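Three months with the little black dish rack

Oct 10, 2022

I have been meaning to write about dish racks for a while now, and I know how that sounds. But we had our kitchen counters done in April, and once you have a nice new counter you start looking very hard at everything that stands on it. Our old rack was a big white plastic-coated thing from Plornar that we got when we moved in, and it had gone rusty at every joint. It left orange dots on the new stone within a week. Out it went.

My first idea was to do without. I laid a folded towel by the sink and stood the cups on it upside down, and that was fine for one person's breakfast and hopeless for anything more. The towel was always damp, the cups fogged up inside, and I was washing a towel a day. My neighbor Toshio Uchida, who has the tidiest kitchen on our street, told me to get a small wire rack and stop trying to dry everything at once. Wash a few things, let them drip, put them away, wash a few more. I grumbled about it and then I did just what he said.

So I've become a person with opinions on wire. I like thin square rods better than round ones – a plastic tumbler doesn't skate about on them so much – and I like black, which hides water spots. Most of all I like a rack with clear rubber tips on the feet. Bare metal on a polished dark counter makes a noise that goes right through my teeth, and I'd hate to find out what it does to the finish.

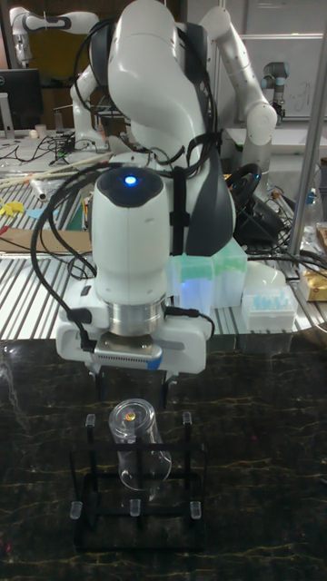 Should cups dry upside down or at an angle? At an angle, if the rack gives you room for it, so that the water can run off and some air can still get inside.

I learned that one slowly. Glass is forgiving, but clear plastic holds on to every drop, and a cup set flat on its rim will keep its own little cloud in there until evening. Tipped over on one side, mine are usually ready to put away by lunch. I lean them with the open end facing somewhat down when I can manage it, and if one rolls the other way I just turn it back when I walk past.

The other half of the job is the counter underneath. Ours is dark and shiny, and it shows hard water like you wouldn't believe. I tried a drying mat from Irkard for a bit (11 dollars, not a great loss) but it smelled musty after 2 weeks, and I went back to a plain cotton cloth. Now I lift the rack every night, wipe under it, dry the feet, and set it down again. It takes less time than boiling the kettle. The rubber tips come off if you tug them, by the way, and there will be gunk inside. I soak ours in a bowl of warm water with a drop of dish soap, and dry them well before they go back on.

I did look at the fancy ones too. Ogura makes a lovely two-story rack with a tray and a spout, and I stood in the store stroking it for far too long, but it would have eaten half my counter. Maybe when the kids are home for the holidays and the cups start piling up again I'll think differently. For now the small one stays, and I still have to find a home for the big salad bowl, which doesn't fit in it at all and is drying on top of the stove as I type.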